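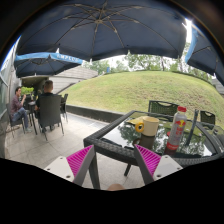
Tips for trying out hand-held grippers on household things

Start with a mug. It has a smooth side, a handle and a rim, and each one tells you something different about the fingers. Approach with the handle turned to the side first, then straight on. Write down which grip you used before you lift, as it is easy to muddle them later.

Follow it with a drink bottle, first full and then half empty. Plastic bottles give when squeezed, so close slowly and stop as soon as the pads touch.

Ribbed pads. I compared these with flat ones over 34 lifts each. The ribbed pads held the mug better by the body. On the handle there was little in it. Wash both sets in warm water with a drop of washing-up liquid and let them dry before you put them back. Hand cream is the usual cause of slipping.

Glass tables. Set things down from directly overhead and let go only when you feel the base touch. Reflections can confuse the camera, so try the same lift with a plain tea towel laid flat on the glass.

Working outdoors. Shade from a parasol keeps the exposure steadier than full sun. Check the picture again whenever you change seats.

Screws. Go over the bracket screws every 9 sessions. Miroslava Michalík does hers with a short screwdriver kept in the case, and I now do the same.

Keep one notebook for each gripper. Mine for the Evow has a page for mugs, a page for bottles and a page for cutlery, and the cutlery page is still mostly crossings-out.

Štefánia Kollár, 5 January 2026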